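Bustine Residents' Association
Minutes, Jun 17, 2021

Present: Liesbeth Visser (chair), Detlef Reinholz, Ineke Jansen, Wilma Cuypers (minutes). Apologies: Anouk Van Damme, who sent a cake.
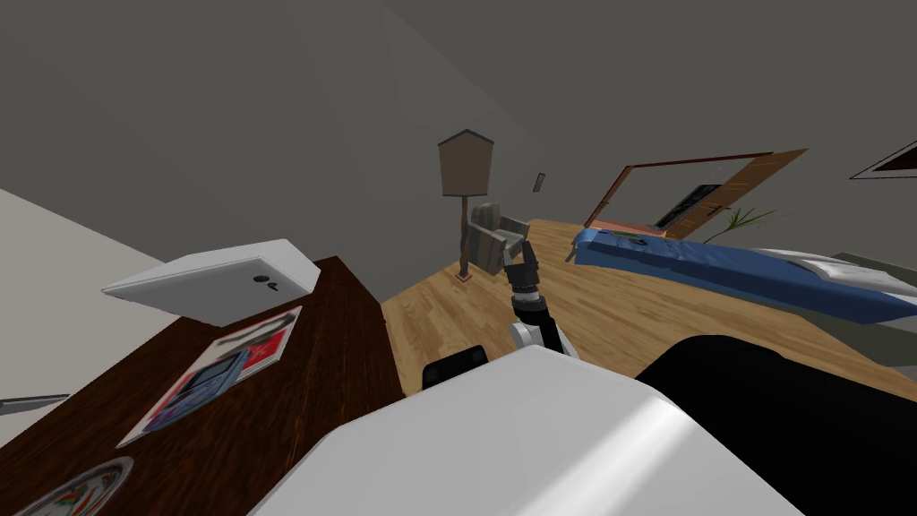
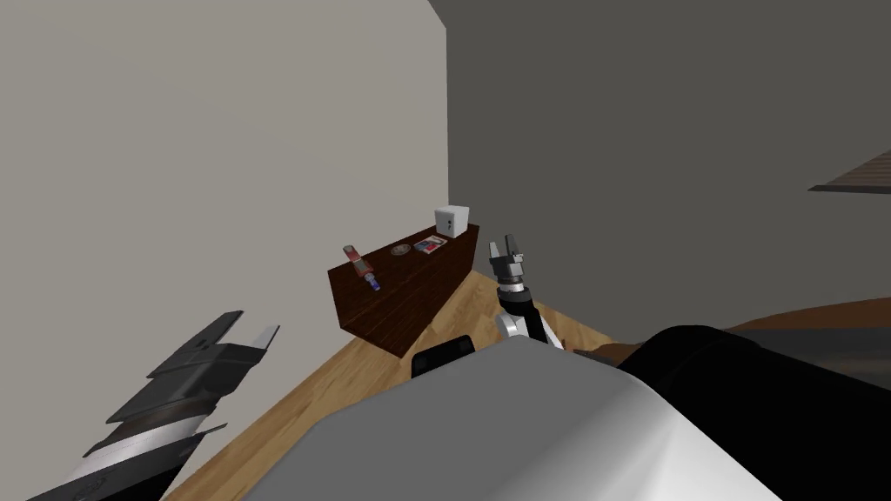
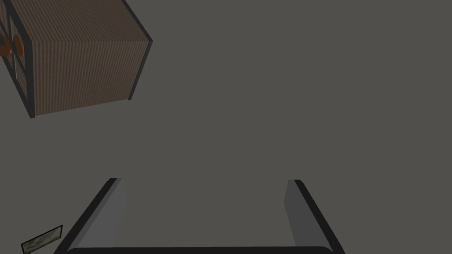 1. Parking. Detlef again proposed numbered spaces. Discussed for longer than the parking deserves. Deferred to October.

2. Hedge. Coppens quoted $1,486 for trimming. Ineke asked if that included a new hedge. It does not. Liesbeth to haggle, limit $400.

3. Noise. Unit 13 denies owning a trumpet. Noted.

Cake was served. Meeting closed.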